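I almost didn't find the place. Valquíria Amaral had told me to look for the blue door next to the tire shop, and there are two blue doors next to the tire shop, so the first person I met was a very nice accountant. Anyway! I got up the right stairs in the end and there she was with a bone folder tucked behind her ear and her sleeves full of paper dust, asking if I wanted coffee before I'd even said my name.

If you've read me for any length of time you know I've been wanting to talk to a bookbinder for ages (I still have the sad little notebook I made at a library workshop, the one that sheds pages). Valquíria has been repairing books under the name Medeiros, which was her grandmother's name, and she mostly does the books that a museum would never bother with. Cookbooks. Bibles. Car manuals. A kid's dinosaur encyclopedia that had been loved to pieces.

"People come in apologizing," she told me. "They say it's only a paperback, it's only my mother's recipes. I had a man who apologized for ten minutes and then he cried when I said yes, I can fix it."

I asked how she got into it and she laughed at me, because the answer is that she was bad at something else. She was working in a print shop and kept ruining jobs on the guillotine. The owner, Aparecida Queiroz, moved her to the back room, where the hand finishing got done, mainly to keep her away from the blade.

"She gave me 200 hymnals to re-case," Valquíria said. "All the same, all falling apart in the same spot. By the end of it I could do one with the radio on and not look down. I was so bored and I was so happy. I don't know how to explain it better than that."

I think she explained it fine.

We got on to glue, as I'd been hoping. I had come with a whole theory about the white craft glue I use at home, and she was very patient with me before telling me that I use far too much of it. She cooks her own wheat paste for most of the paper work and keeps a tub of PVA for spines that have to bend a lot. Cookbooks get bent flat on a counter and leaned on with an elbow, she says, so the spine needs to give. The paste she makes fresh in a small saucepan, and she won't keep it past 5 days even in the fridge. "It starts to smell like feet. You'll know."

Her least favorite repair is anything somebody has already been at with tape. She had one on the bench while I was there, a field guide to mosses that belongs to a woman named Pirjo Honkanen, and the tape had gone brown and hard all the way down the gutter. Valquíria was lifting it a bit at a time with a warm spatula and talking the whole while, and I kept losing my place in my notes from watching her hands. She didn't tear anything. I would have torn everything.

"Tell them no tape," she said, pointing at my notebook. So, no tape! Put the loose pages in an envelope and leave it alone until you can get to somebody.

The money side I asked about a little nervously. She doesn't mind talking about it. A simple re-back costs less than a decent pair of shoes, and a full rebuild with new leather can go up to 500 dollars, and she'll tell you straight out if she thinks you'd be better off buying another copy. Most people don't want another copy. One customer, Natanael Coutinho, could have replaced his atlas for next to nothing, but his has his brother's pencil lines in it, all the trips they meant to take.

By then it was past noon and she'd decided I was staying for lunch, which meant beans and rice and an orange cut up with salt on it (try it). We ate with the plates on our knees because the bench was full of mosses, and I finally got her to talk about her own cookbook, the one her grandmother wrote out by hand. I'd assumed it would be beautifully bound.

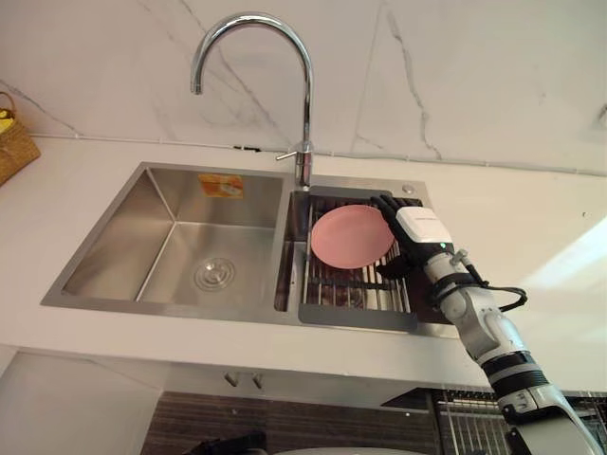

"It's in a shoebox," she said. "Loose! I've never bound it. I fix everybody else's and mine is in a shoebox with a rubber band."

She says she can't decide on the order. Her grandmother wrote the recipes on whatever was lying around, so there's one for corn cake on the back of an electric bill and one for guava paste that stops halfway down and picks up again on a different sheet in a different color ink. If she sews them, they have to go in some order and stay there. I suggested a post binding, feeling very clever, so she could move them around later. She'd thought of it in September and bought the posts. They're in the shoebox too.

She teaches a small evening class now, and Áine Gilmartin, who started out as a student, comes in to help with the sewing when the shelf gets full. There's a waiting list for the class. I put my name on it before I left, and I've been told to bring the notebook that sheds pages.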